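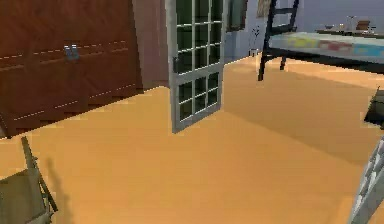 Wardrobe

A wardrobe is a freestanding or built-in cabinet for storing clothing, usually taller than it is wide and closed by one or more doors. The term covers both hanging storage and units fitted with shelves or drawers. In American usage the word "armoire" is often applied to the larger freestanding types, while a recess in the wall closed by a door is called a closet.

Construction

The basic structure is a carcass made of two side panels, a top, a bottom and a back. In solid wood, the sides may be frame-and-panel assemblies, in which a thin panel floats in grooves cut into the rails and stiles. The arrangement allows the panel to swell and shrink across the grain without splitting. Plank-fronted doors are held flat by battens fixed to the inner face or by a surrounding frame.

Large wardrobes are commonly made to be taken apart. Older pieces use loose wedges, pegs or bed bolts at the corners - later ones use cam fittings and dowels. The back is often the last part to be fixed and keeps the carcass square. A wardrobe with a missing or loose back tends to rack sideways, and its doors then bind at the top corner.

Doors and hardware

Hinged doors are hung in pairs or singly. Paired doors meet at the center, with a handle on each meeting stile. An overlapping strip, the astragal, may cover the gap between them. Sliding doors need no clearance in front of the cabinet but give access to only part of the interior at one time.

Interior

Hanging garments on standard hangers require an inside depth of about 24 inches. Shallower cabinets use a short pull-out rail set front to back. A rail for shirts and jackets is typically fixed lower than one for coats and full-length dresses, and the space below it is given to drawers or shoe racks. Long rails need a center support to limit sagging under load.

Stability

Tall cabinets can tip forward when heavy doors are opened or drawers are pulled out together. Anchoring to a wall stud with a strap or angle bracket is the usual precaution. On uneven floors, leveling feet or shims are set under the front corners before the doors are adjusted.

See also

Armoire
Chest of drawers
Closet
Linen press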